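Brurnville Shared Kitchen
Monthly safety checklist, dry storage and prep room
Date: 2020-09-08
Mark each item OK, FIX or N/A.

1. Fire extinguisher, prep room. Gauge in green, pin sealed. OK
2. Exit door opens fully from inside. OK
3. Outlets near sink, test and reset. FIX
Comment: left outlet does not trip on test. Taped off. Betov to replace.

4. Bread box, exterior. No cracks or chips along the rim. OK
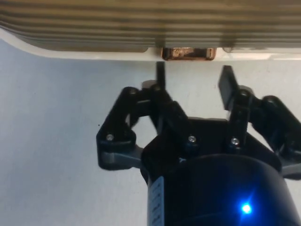

Item 4. Ridged face and white lower rim.

5. Shelf brackets tight, load under posted limit. FIX
Comment: 2 screws missing on the Karumico rack, lower shelf. Heavy cans moved to floor pallet until repaired.

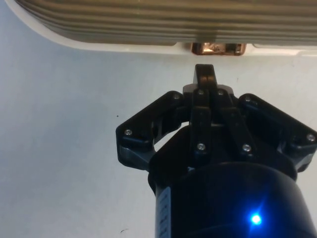 Pallet must stay 6 inches off the wall. Recheck after the rack is repaired.

6. Bread box, interior. Lid raises, inside open for inspection. OK
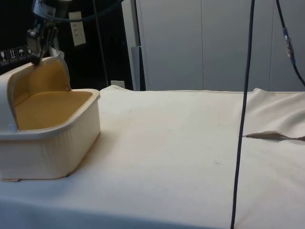 Item 6. Lid raised, yellow-tan interior.

7. Mouse traps, dated and in place. OK
8. Floor drain clear, grate seated. FIX
Comment: grate rocks underfoot. Same note in June. Vasić has the part on order.

9. Bread box, lid closed when not in use. OK 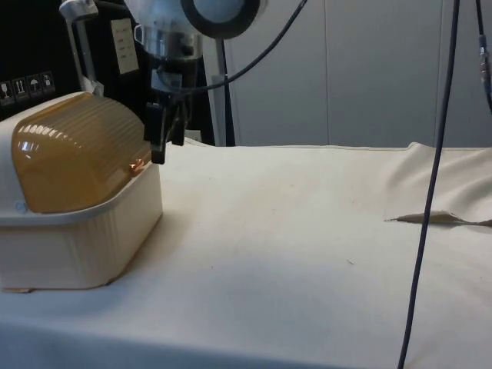 Item 9. Amber lid down on cream base.

10. First aid kit sealed. OK
Comment: burn gel expires before next check. Reorder.

Open items: 3, 5, 8.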